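Assunto: Re: [celula-picking] Cabo da garra outra vez, e os grampos das caixas
De: Kagiso Khumalo
Para: lista celula-picking

Oi, gente,

respondendo por partes, porque a mensagem do pessoal da Mirumon veio cheia de perguntas e eu passei a manhã inteira com a cabeça dentro da célula (as costas que o digam). Cito embaixo só o que interessa.

> Em maio, Mirumon suporte escreveu:
>
> Estamos montando aqui uma célula parecida com a de vocês, braço KUKA,
> garra de dedos articulados, duas caixas cinza lado a lado. Três dúvidas:
>
> - O cabo da garra de vocês também começou a falhar? O nosso perde
> comunicação quando o punho gira muito, erro 491 no log, e volta
> sozinho depois.
> - Como vocês prendem as caixas? A nossa anda uns milímetros cada vez
> que a garra encosta na parede.
> - Vale a pena refazer a calibração toda vez que se mexe na caixa?
>
> Se alguém puder mandar uma foto de como o cabo corre pelo braço,
> agradecemos muito. O desenho da Clokel não mostra nada disso.

Primeiro o cabo, que é a minha novela particular. Sim, o nosso falhou também, e com o mesmo 491! Eu culpei o conector, troquei o conector, o erro voltou. Culpei a fonte. O erro voltou. Aí resolvi ligar tudo e ir girando o punho bem devagar, na mão, com o log aberto do lado, e a comunicação caía sempre passando dos 90 graus. Era o cabo esticando. Quem montou a célula antes de mim tinha deixado tudo curtinho e bonitinho, colado no braço, e numa posição parada fica lindo mesmo, só que o punho gira e puxa tudo.

O que eu fiz foi soltar o cabo, juntar os fios finos com ele, prender com uma abraçadeira preta mais para cima e deixar uma laçada alta do lado da junta laranja. Fica meio desengonçado, eu sei, o colega da Kunness que passou por aqui fez uma cara... mas desde então não vi mais o erro. Só cuidado para a laçada não ficar tão grande que enganche em alguma coisa quando o braço desce na caixa. Eu passo o braço pelos quatro cantos em velocidade baixa antes de liberar, e faço isso de novo sempre que alguém mexe na abraçadeira.

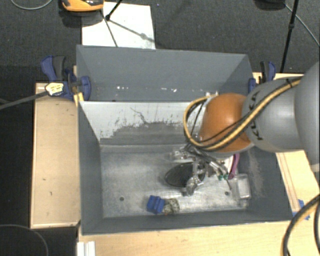 De quanto em quanto tempo é bom conferir a folga do cabo?
Uma vez por semana, e também depois de qualquer troca de garra ou batida na parede da caixa.

Continuando. As caixas. A gente usa grampo azul e preto, desses de aperto rápido, um de cada lado da caixa de trás, e madeira clara em volta. Já tentei só com fita (não façam isso, ela segura até o dia em que não segura) e já tentei parafusar, mas aí cada troca de caixa virava uma tarde perdida. Com grampo eu troco em 12 minutos, contando o tempo de achar o calço que sempre some. A fita azul eu ainda uso, mas só como marca de posição: se a caixa saiu do lugar, dá para ver pela fita antes de rodar qualquer coisa.

Um detalhe que me custou caro: aperta um grampo um pouquinho, depois o outro um pouquinho, e vai alternando. Se vocês apertarem um até o fim primeiro, a caixa entra torta e a garra começa a raspar sempre do mesmo lado. A nossa tem uma parede bem gasta e um risco comprido que são lembrança dessa fase. Não atrapalha a pega, mas dá um desgosto.

Sobre a calibração, minha resposta é chata: depende. Se a caixa só foi solta e voltou para a mesma marca, eu não refaço. Faço a verificação curta, que são 2 pontos no fundo, e uso os furinhos redondos do metal como referência, levando a ponta do dedo da garra até perto de cada um e olhando se a posição bate com a que está gravada. Bateu, segue o jogo. Não bateu, aí é calibração completa e um café. Se trocou a caixa por outra, completa sempre, mesmo que as duas pareçam idênticas. As paredes inclinadas variam de uma peça para outra mais do que eu gostaria.

Ah, e para testar depois do ajuste eu não uso peça nova nem peça igual. Jogo ali dentro umas coisas bem diferentes entre si: o bloco azul com ranhuras, o potinho retangular de plástico transparente, uma coisa escura e lisa. O transparente é o mais malcriado de todos, a câmera se perde nos reflexos, ainda mais com o fundo de metal brilhando junto. Se a garra pega o transparente encostado na parede da direita, eu considero a célula pronta e vou almoçar.

Fiquei devendo a lista de peças que o pessoal da Amadi pediu no mês passado, está no meu caderno e a minha letra não ajuda. Mando assim que passar a limpo. Enquanto isso, se alguém tiver usado outro tipo de abraçadeira nesse trecho do braço, daquelas de velcro por exemplo, me conta se aguenta? A de plástico marca um pouco a capa do cabo quando fica muito apertada, e eu já peguei a mania de trocar a posição dela um dedinho a cada revisão.

E Mirumon, antes de comprar cabo novo, façam o teste do punho devagar com o log aberto. É grátis e leva menos tempo do que desmontar o conector (eu desmontei duas vezes à toa).

Abraço,
Kagiso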